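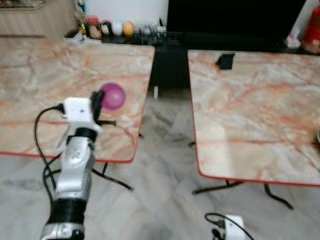
*The arm going for the purple ball on the left table.*

**Minutes - grasping group, April meeting**

Started at 10.15, finished a bit before noon. I was taking notes and also doing half the talking, so my own bits are probably longer than they should be. Shout if I've got you wrong and I'll fix it.

**1. Last month's minutes**

Agreed, with one correction. I'd written that the Darelska planner was "dropped". It's parked. We're going back to it once the two-table work is written up, and the people who look after it would like that on record - so now it is.

**2. Two-table results**

This took up most of the meeting. Quick recap for those who missed March: we're comparing two ways of teaching the arm to pick something up from one table and put it down on the other. The first way is what we've always done, copying whole demonstrations from start to finish. The second is the Uçar method, where each demonstration gets chopped up at the moment the fingers close and the moment they open, and the pieces are learned separately.

We now have 900 demonstrations in the set, all checked and labelled. The last batch of labels came in the night before the meeting (thank you, you know who you are!).

Main finding so far: chopping helps, and it helps most when we don't have much data. With only 40 demonstrations the chopped version was already picking up the ball more reliably than the whole-demo version trained on the same 40. With the full 900 the gap gets small enough that I wouldn't want to bet on it. We had a fairly long argument over whether that counts as good news. I think it does, as most people who'd want to use this haven't got 900 of anything. The other view round the table was that we might just be seeing a badly tuned baseline, and that we ought to give whole-demo a fair go before we crow about it. Fair point, and it's in the actions.

The ball is still the awkward object, by the way. If the fingers touch it slightly off to one side it rolls, and then the arm carries on closing on the place where the ball used to be. Whole-demo runs almost never recover from that. Chopped runs sometimes do, as the "reach" piece can be started again by itself. I was dead pleased the first time I saw it happen and may have made a noise.

**3. The tabletops**

Somebody asked whether the marble pattern is upsetting the vision side. We don't know. The veining is pinkish-orange and the ball is magenta-purple, so they aren't miles apart, and the tops are shiny enough to pick up reflections. The suggestion was to put a plain cloth over both tables for a handful of runs and see if anything changes. I'm a bit wary of this - a cloth changes how the ball rolls as well as how it looks, so we'd be changing two things at once. In the end we settled on matt film instead, if we can find some that peels off cleanly. Tiklow might have a roll left over from the window job.

We also talked about whether to tidy the cabinet behind the tables. Decided to leave it alone! The ornaments and the eggs have been there all through the collection, and if we clear them now the new runs won't match the old ones. Please don't move them, and please don't add to them either.

**4. How we score a run**

We've been inconsistent, and I'm as guilty as anyone. Some of us were passing a run if the ball reached the second table at all, others only if it stayed put afterwards. From now on it has to stay on the table for 2 seconds after the fingers open. Anything less is a fail, even if it's a heartbreaking one. Old runs will be rescored from the recordings, and until that's done the numbers in item 2 shouldn't go outside the group.

We didn't agree on what to do with runs where a person stepped in and stopped the arm. Carried over.

**5. Visit to Zeltska**

They'd like to see the method working on their own arm. General feeling was yes, but after the rescoring. They've asked for a 20 minute talk with a live demo, and I said I'd rather have a recording ready as well, given what happened with the gripper cable last time. No objections to that.

**6. Actions**

- Rescore all the old runs using the new rule - me, plus whoever I can bribe with biscuits
- Tune the whole-demo baseline properly and run it again at 40 - the baseline pair
- Ask Tiklow about matt film - me
- Write half a page on stopped runs for next time - labelling team
- Reply to Zeltska with a "yes, but later" - project lead

**7. Any other business**

The booking sheet is filling up, so put your name down before you start a long run. Also, the kettle on the ground floor is working again.

Next meeting is in May, same room, 10.15 start.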